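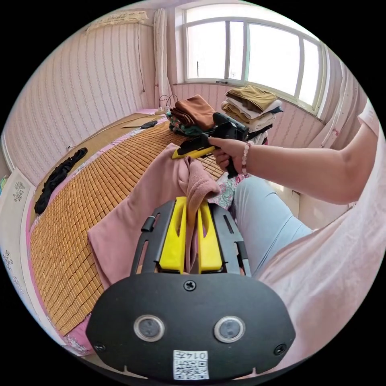 Folding on the bed (and why I quit using the table)

For years I folded laundry on the dining table because that's what my mother did. Then we moved to the apartment on Tilleck Street, the table got smaller, and I started doing the whole lot on the bed. I'm never going back! The bed is wide, it's at a good height if you sit on the edge, and you can't go to sleep until everything is put away. That last part has done more for my habits than any basket system I ever bought.

Put something firm down first

A soft mattress is the worst folding surface there is. Everything sinks and the creases wander off. If you have a bamboo sleeping mat, the kind made of little tiles, leave it on. It gives you a flat, smooth surface, and the tile lines are handy for keeping your edges straight. I got into bamboo mats one sticky July and then just kept mine out all year over the regular sheet. No mat? A big piece of stiff cardboard works pretty well, or one of those roll-up cutting mats if you sew.

Run your hand over the mat before you start, by the way. If a tile has a rough edge it will snag a knit. I rub mine down with a scrap of fine sandpaper and wipe off the dust.

Fleece and other slippery, puffy things

Fleece is the one everybody asks me about. It won't hold a crease, so don't try to make it. What works for me:

Lay it face down and pull the shoulders out flat.
Smooth from the middle outward with your forearm, which covers more ground than your palm.
Fold both sides in so they meet in the middle, sleeves straight down the back.
Fold up from the hem in thirds, pressing the air out each time.

If it still puffs up, put it at the bottom of the stack and let the heavier things sit on it overnight. I had 14 fleeces and sweatshirts to get into one drawer last winter, and the overnight squash is the only way they went in.

Dark things to one side

I pull out anything black before I fold a single thing and leave it in a heap near the top of the bed. Black shows every bit of lint, and pink fleece sheds like a cat. Fold the light things first, give the mat a quick wipe with a damp cloth, then do the dark pile last. It takes a minute and saves a lot of time with the lint roller. 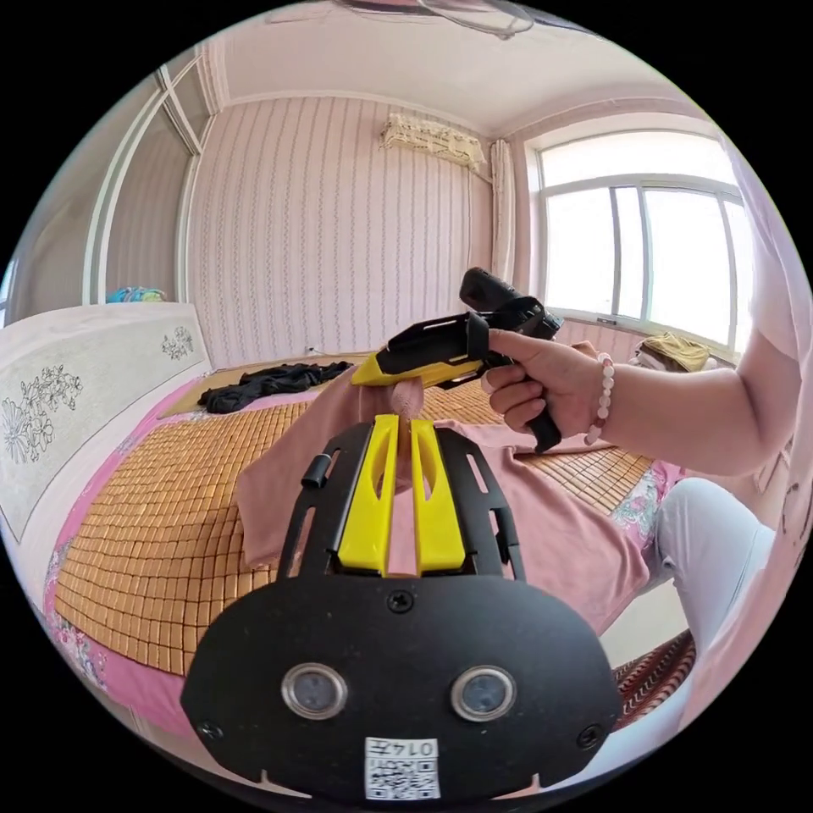

Pink top on the mat, crumpled black garment waiting its turn up by the headboard.

Stack against the wall

Finished clothes go at the far side of the bed, against the wall or under the window, so you aren't reaching over them or knocking them down with an elbow. I keep my stacks to 7 pieces. Any higher and mine start to lean, especially with a slick shirt in the middle. Thick things at the bottom, thin on top, folded edge facing out – then you can slide your hands under and carry the whole thing to the closet in one go.

If the sun comes in strong at that window, draw the curtain or get the stacks put away by lunch. I left a mustard sweater on a sill for most of one August and it has a pale stripe to this day.

How long it takes

A full load for the two of us used to eat up my whole Saturday morning. Now I can do 58 pieces (yes, I counted, once) before my coffee gets cold, or at least before it gets too cold to drink. Socks not included. Socks have their own page, and I'm still arguing with readers in the comments over there.

Next up: getting the musty smell out of a spare blanket without washing it twice.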